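Residents' Association, Lorow Court
Minutes, July meeting, started 7.10pm (late, key trouble again)

Present: Elsie Halliday (chair), Rodel Villanueva (minutes), flats 2, 5, 8, 11 and 14. Apologies from flat 9.

Last minutes. Agreed, one correction. It was the side gate that sticks, not the front.

Bins. Still being left out past collection day. Elsie has written to the managing agents twice, no reply. Food caddies for flats 5 and 11 never turned up. Rodel to ring the council.

Bike store. Lock replaced, £239 including fitting by Pullex. Flat 14 thought this steep. Elsie said the other quote was higher and didnt include spare keys. Keys from Rodel, 2 per flat, sign for them please. Old bike with no front wheel still there – notice to go on it, removed end of August if not claimed.

Damp on top landing. Agents' surveyor came, looked, went. No report yet. Flat 11 says the patch by the skylight is bigger than in spring. Chase.

Common room. Long discussion. Flat 8 wants it bookable for family meals, flat 2 worried about noise after ten. Agreed to try it until Christmas, finish by 9.30pm, person booking clears up and takes rubbish home. Deposit left for next time. Layout talked over, general feeling was one big table, chairs round it, nothing fancy.
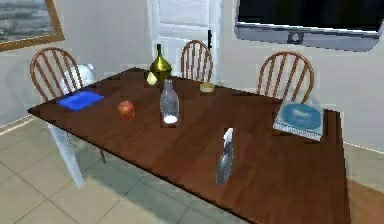
Item 5, common room: long table layout with spindle-back chairs, computer mock-up.

Flat 5 asked about round tables instead. Not much support. Flat 14 asked if chairs could be stackable, Elsie to look at prices. No money to be spent before the accounts are done.

Garden. Yupanqui quoted for the hedge, front and side, two cuts a year. Accepted. Flat 2 asked that they dont start before 8 in the morning. Hosepipe has split, flat 8 has a spare. Tomatoes by the back wall belong to flat 9, please stop picking them.

Intercom. Cukana engineer due later in July. Someone needs to be in to let him up, flat 11 offered. Buzzer for flat 5 rings in flat 8 and the other way round, has done since the new panel went in.

AOB. Parking – visitors using the marked bay again. Elsie to get a new sign. Flat 14 asked who is paying for the hall lightbulbs, answer is the service charge, hand receipts to Rodel.

Actions
Rodel: council re caddies, bike notice, keys
Elsie: chase damp report, chair prices, parking sign
Flat 11: let intercom enginer in
Flat 8: hosepipe

Closed 8.35pm. Next meeting September, date to go on the noticeboard.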